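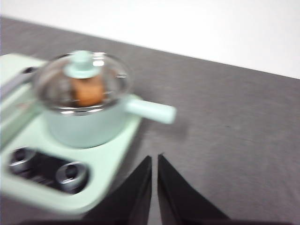
April 18, 2024

Bench 2, equipment list for the rest of the budget year

Purpose of this entry: to write down what we need to buy for the cooking tasks before Lamduan has to close the request. I began the list on a paper and the paper is now full of arrows, so I make it again in a clean form. Please write corrections under the entry, not inside it.

Money first. What is left on our line is 1,113 dollars, and it has to last until December. I checked it with Lamduan Thongdee this morning. The service contract for the arm is paid from another line, so we do not need to count it. Shipping is counted, and last year we forgot it.

1. Wrist camera

I put this one first because I think it is where we lose the most work. When the arm moves over the stove at normal speed, the wrist picture gets soft. The edge of the saucepan becomes double, the handle is smeared at the end, and on the glass lid there are white reflections on top of that. I can still see that something brown is in the pan, but I would not like to say more about its shape from that picture. The side camera has no such problem, as it does not move.

Possibilities:
– Make the exposure shorter and add light. Costs only a lamp. The risk is that the lid and the knobs shine even more.
– Buy the small global shutter camera from Semitz. It fits the present bracket according to the drawing. It would take a little more than half of our money.
– Slow down the arm near the stove. Costs nothing, but every run gets longer and the people who plan the bench hours will not be happy.

My opinion is that we try the lamp first, for one week, and write down the exposure values here. A global shutter would help against skewed edges, but if the exposure stays long the picture will be soft with the new camera too. I was not careful about this difference when I talked to Rungnapa, and I said that the new camera would "solve the blur". I should correct that with her.

To do: ask Semitz if they lend a camera for testing. Their offer is valid for 30 days, so there is time for a test if we do not sleep on it.

2. Fingers

The two black fingers we have now are good enough for the pan handle. For the lid knob I am less sure. The knob is short and becomes wider at the top, and a straight finger holds it only on the upper part. The chrome handle on the sandwich side is another question again, with its polished surface.

I would like soft pads which can be glued on the inside of the fingers. Brernel sells them in strips and we can cut them ourselves. Cheap. I put two packs in the list. A complete new finger set from Butberg is the more beautiful solution, but the delivery is 9 weeks and the price with customs is not clear to me. Rungnapa Petchrat will call them. (She is not related to the company Petchrat, the lamp supplier below. I write it because the office asked it twice, for the conflict of interest form.)

If the pads come off when we clean the fingers, please write here which glue you used. In the old notebook there is only "glue ok", and I do not know which glue and which ok.

3. The breakfast station

We have one. My proposal is that we buy a second one of the same model and the same color, and keep it in the box.
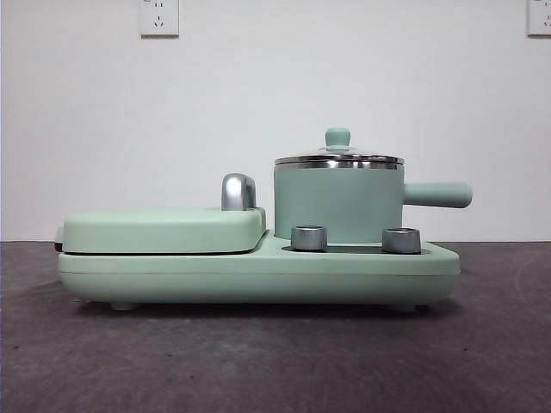
The reason is simple. Sandwich maker and saucepan stand on one base, so if a single part breaks we lose both tasks together. A loose lid or a broken knob would stop the whole bench until we find a replacement, and I could not find spare parts for it anywhere. I wrote to the seller. They offered me a different color. For the side camera this is maybe not important, but the detector was tuned on mint green things on the dark gray table, and I do not want to explain later why the numbers changed in the middle of the series.

Against the proposal: it is money for an object which stays on a shelf. Lamduan said it like this and she is right. As a compromise, we could buy only a second saucepan with lid, if some shop sells it alone. The long handle is the part I worry about most. It goes out past the end of the base, so it is the first thing to be hit when the arm comes from the right.

Until this is decided: approach from above, please, also in the manual mode.

I also thought about holding the base to the table. It stands on short feet and there is no clamp in the setup now. I do not want screws in the housing. A thin rubber mat under the feet could be enough, and it would cost almost nothing, but a mat changes the height a little and we must teach the positions again. If we do it, we do it before the next series and not in the middle.

4. Light

Petchrat has a flat LED panel with a diffuser and a stand. The light on the bench is already even, so I am not looking for something strong, only for enough to shorten the exposure. The main difficulty will be the bright parts: steel rim, lid, handle of the sandwich maker, both knobs. A polarizing filter may help with the glass lid, less with the metal. I have put one filter in the list. Please nobody order the big filter set, we have no lens for most of the sizes.

Position of the lamp: I would try it high and to the left first. Mark the feet of the stand with tape when you find a good place.

5. Power

The wall outlets behind the table are convenient for the lamp and the camera computer, but I prefer that no cable goes over the work surface. So one cable channel, white, to be glued on the wall. Lamduan says there may be a rest piece from the other room. Check before buying.

Summary of the request, in the order I would pay

First: lamp from Petchrat, polarizing filter, pads from Brernel, rubber mat. All together this is a small part of the sum and I would order it now.
Second: spare breakfast station or spare saucepan, after the answer of the seller.
Third: Semitz camera, only after the lamp test and only if the test says so.
Not this year: finger set from Butberg. If the call brings a better delivery time, I will change my mind.

If we take everything in first and third, there is still enough for a spare saucepan but not for a whole station. If we take first and the station, the camera has to wait for the new budget. I would choose the station, and Rungnapa would choose the camera. We should talk about it when both of us have seen the lamp results.

Open points
– Semitz: loan camera, and who pays the return shipping
– Butberg: price including customs, in writing
– Seller of the station: is mint green still in stock, and can they reserve one
– Exposure value now used on the wrist camera. I looked for it in the config file and found the value for the side camera only. Who has changed this last?
– Reserve: how much does Lamduan want to leave untouched for December

Added after lunch: Rungnapa reminds me that the bracket drawing from Semitz is for the older wrist plate. Ours has the holes turned. It could be that we need an adapter, which we can print here, but the camera would then sit a bit farther from the fingers and the calibration must be done again. I have added half a day for it in the plan. She will measure the plate and put the sketch on the next page.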